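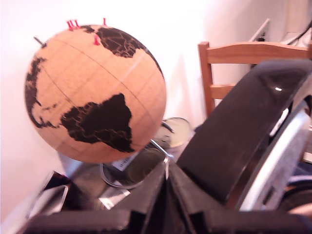
The Case for a Table With Too Much on It

By Salamatu Edet
30 Dec 2019

My friend Ayodele Adeyemi sent me an article last week with the subject line "you, but fixed." It was about clear surfaces. The writer had taken everything off every table and counter in her home, and had then slept well for the first time since college. There was a before picture, in which I recognized my own house, and an after picture, in which I recognized a dentist's waiting room.

I have read a lot of these pieces. They arrive between the holidays and the new year, when people have eaten too much and are ready to be told it's the furniture's fault. The advice doesn't change. A table should hold what you need for the thing you are doing at it, and when you stop doing the thing, the table should hold nothing, or possibly one branch in a vase.

I would like to speak up for the other kind of table.

A globe is my best evidence, so I'll start there. By any sensible standard a desk globe is useless. Mine could not get me to the post office. It doesn't know about traffic. Every fact on it can be had faster from a phone, and the phone will also tell me whether the place has a decent bakery. A cork globe is worse, being low on facts to begin with: black continents, a few thin lines, good luck. What you can do with a cork globe is stick pins in it. People who own one become attached to the pins, and a little vain about them, and they will argue at dinner over whether a layover counts.

(It does not count. I have been firm on this since a long evening in Trorkside that I spent entirely inside the airport, eating a pretzel. Ayodele gives himself a pin for anywhere he has bought a magnet.)

Now put that globe away in a closet, as the article would like. You still own it. It still takes up exactly as much of the world as it did before, only now in the dark, on top of the vacuum cleaner. You have not gotten rid of anything except the chance of looking at it while you wait for the water to boil. A globe in a closet has stopped being a globe and become an item. It will stay an item until you move, when it will cost you money.

The clear-surface people have an answer to this, and the answer is that you should give the globe away. Fine. I have given plenty of things away, and I have bought nearly all of them back. There was a Momuritz waffle iron that I donated in a fit of virtue and replaced in March, at full price, with the same Momuritz waffle iron. For all I know it was the same one.

Then there is the matter of the kitchen. I own some 50 things that plug in, and the advice is very hard on things that plug in. They are to go behind doors. One company, Pesum, will sell you a cabinet with a shelf that rises up on a spring so that your mixer can live underneath the counter like a missile. The one I priced came to 500 dollars before anybody had attached it to a wall. For that money the mixer could have its own table, and a chair.

I tried it the cheap way. For one whole winter I kept my appliances in the lower cupboard next to the stove. I wanted to see what kind of person I would turn into. I turned into a person who ate toast, and then, since the toaster was also in the cupboard, bread. The blender I didn't see again until the daffodils were up. A heavy thing in a low cupboard has been placed under a kind of house arrest, and you are the one who has to get down on your knees to visit.

The rice cooker suffered most. I am sentimental about rice cookers. They ask very little, they look like something a cheerful astronaut would wear, and they are good at the one job I have never been good at. My mother could make rice in any pot, on any flame, while talking on the phone to her sister. I make either soup or gravel. So the rice cooker came out of the cupboard first, then stayed out, then drifted from the counter to the table, where there was room to leave the lid standing open after dinner. It has been a member of the household since.
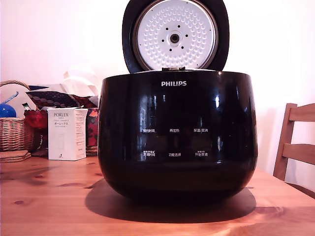 But doesn't all that stuff get in the way when you want to eat?

It gets moved over. You push the rice cooker to one end and the mail to the other, you set down the plates in the gap, and dinner takes place. Four people can eat very comfortably in a gap. I suspect the hosts of the world's empty tables spend longer hunting for the trivet than I spend pushing.

What I can't get past in the clear-surface literature is the idea of "the purpose of the room." Every room has one, apparently. The dining table is for dining. The desk is for work. A globe belongs to the study, and a rice cooker belongs to the kitchen, and if the two should ever find themselves under one roof without a door between them, someone has let things slide.

I grew up in an apartment where the roof covered one and a half rooms and the door was a curtain. The table was for dining, homework, hemming, taxes, playing cards, cutting hair and, for one bad week, a car battery. It never occurred to us that it was confused. My mother did the accounts for Balogun Dry Goods at one end of it while I colored in the rivers of South America at the other, and the rice went on in between. I learned long division in steam. If you had told her that every object must return to its home at the end of the day, she would have said that it was home, look, there it was, on the table.

I think a lot of this advice is written for people with more rooms than activities. If you have seven rooms and four hobbies, then by all means give each hobby its own and keep one for the branch. The rest of us have it the other way around. Our tables are busy because we have asked them to be.

I'll grant the other side a few things. There is such a thing as too much. If you've lost a table altogether, and are taking it on faith that one is under there, then you should dig. Anything sticky should be dealt with. Anything that was food, and is no longer sure, should be dealt with today. I also concede the cords, which I have no defense for, and the drawer of chargers for phones that no longer exist.

And I'll grant that an empty table is very handsome. Pine, especially. You see the grain and the knots and you think, well, that was a tree, and I have been keeping coupons on it. I clear mine about twice a year and stand back and admire it with my arms folded. The feeling lasts until I need somewhere to put my coffee.

But I have noticed who does the clearing, and for whom. I clear the table when company is coming that I don't know very well. For them I put on a performance of a woman who owns a bowl of lemons. When it's people I like, I leave everything out, and those evenings go better. Somebody always spins the globe. I've had it for years and I've never seen an adult walk past it without giving it a push, and then stopping it with one finger, and then having an opinion about wherever the finger landed. Nobody has ever done that with a lemon.

Ayodele, for the record, went through with it. He read the article, followed all the steps, and emptied his front room over a single weekend. He reported that he felt 70 percent lighter. I asked how he had arrived at the number and he said it was a feeling. Then he asked whether I could keep a few boxes for him, just until he'd decided.

They're under my table. One of them has his magnets in it, and I have been putting them on my refrigerator, a couple at a time, to see when he'll notice. So far I've been to Lisbon and Halifax. The article he sent is up there too, held in place by a small enamel lobster.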